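Refinishing & Repair > Tables and Desks
Thread: Pale tabletop with orange marks, strip it or leave it?

kwadwo_a
Posted 22nd August
Bought a big table secondhand for 300 dollars. It's going to be a dining table in the front room, seats the whole family with the kids' cousins over. The seller had no idea what the top is made of and neither do I. It's a cream color, kind of cloudy, with rusty orange spots here and there and small dark specks that get thicker in places.

I've tried dish soap and warm water, then baking soda paste left on for an hour. The soap took off some grease. The paste did nothing to the orange. Before I go any further I'd like to hear from people who have dealt with this.
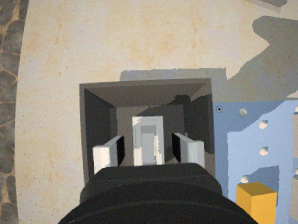

My wife thinks we should put a cloth over it and move on. I would prefer a bare top that I can wipe down after dinner. I have a sander and a free weekend in September, and I can borrow a garage with the door open.

moddedpine
Is the pattern part of the surface or sitting on top of it? Put a drop of water on an orange spot and one on a plain spot and leave them ten minutes. If both bead up the same way, there's a finish over everything and the color is underneath. In that case no cleaner is going to reach it.

Jytte Egilsson
Don't sand until you know what it is. If it's a printed surface you'll go through it in seconds and there is no way back. I did this to a desk years ago and ended up painting it, and the paint never held up where my arms rested.

Look at the underside. If the edge or the bottom is a different color, you have a thin layer on something else.

theo.kwofie
I disagree with waiting. Pick a spot near a corner and go by hand with 200 grit, five or six strokes. You'll know right away and a patch the size of a coin won't matter on a table that big.

Jytte Egilsson
It will matter if it's printed. A dull patch shows every time the light comes in low.

theo.kwofie
Then do it on the underside of the overhang. Same idea.

Jytte Egilsson
The underside often isn't the same material, that was my point.

kwadwo_a
Did the water test. Beads up the same on both. The bottom is darker than the top but it could just be dirt. Legs are dark gray and I'm leaving those alone.

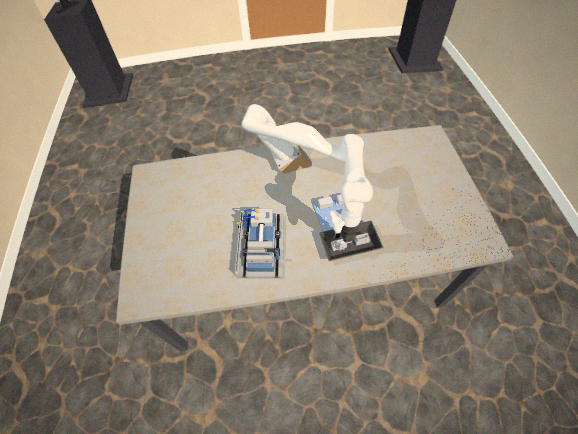

Full table, legs included.

The speckles near the corner don't catch a fingernail. Same with the orange.

moddedpine
Then they're under the finish. Put the baking soda away. Your choices are live with it or coat over it.

nkrumah_am
If you coat it, scuff lightly, bonding primer first, then 2 coats of a floor-grade enamel. Floor-grade is harder than the furniture stuff. I used the Dogbe satin on our kitchen table and it has lasted through homework and hot plates. Let it cure as long as the can says before you set anything heavy on it. I rushed mine and had a ring in it from a flower pot.

theo.kwofie
Dogbe yellows. Modwood stayed white for me, but it costs more and you have to stir it constantly.

nkrumah_am
Mine is in a room with no sun, so maybe that's it.

winach_jo
Am I the only one who would keep it? Cloudy cream with a few rust marks hides crumbs and scratches better than any flat color. We went from a mottled table to a solid white one and I wipe it three times as often.

Jytte Egilsson
I'd keep it too. Use it bare for a month. Paint will still be there in September.

kwadwo_a
OK, that works for me. I'll leave the top alone for now and get some felt under the legs. If the specks still bug me I'll price the primer and come back to this thread.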